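Rodau Striped Bed Mat: Product Review
Published Tuesday, November 3, 2020

The Rodau bed mat is sold as a year-round cover for single and double beds. It was assessed in October in two guest rooms at the Rutherford residence, alongside the Detard cotton cover that the residence has used until now. The retail price is $79 for the double size.

The mat lies flat without tucking and stays in place when a person sits on the side of the bed. The weave is tight, and crumbs and lint brush off easily. Washing instructions are printed on a sewn label and are clear. After six washes the stripes had kept their color, although one hem had begun to pull.
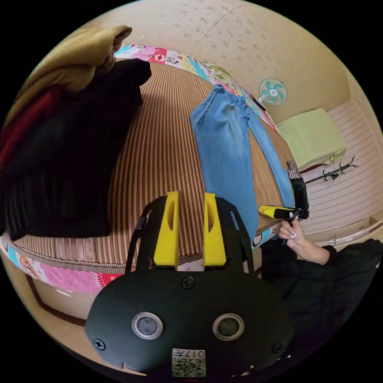

Drying time is the main weakness. The double size needed a full day on an indoor rack, compared with one night for the Detard cover. The mat is also heavy, at 1788 grams, and staff found it awkward to fold alone. The single size, at 900 grams, presented no such difficulty.

The Rodau mat is recommended for guest rooms with moderate use. Residences that wash covers every week should consider the Detard. Both are available through Sevden.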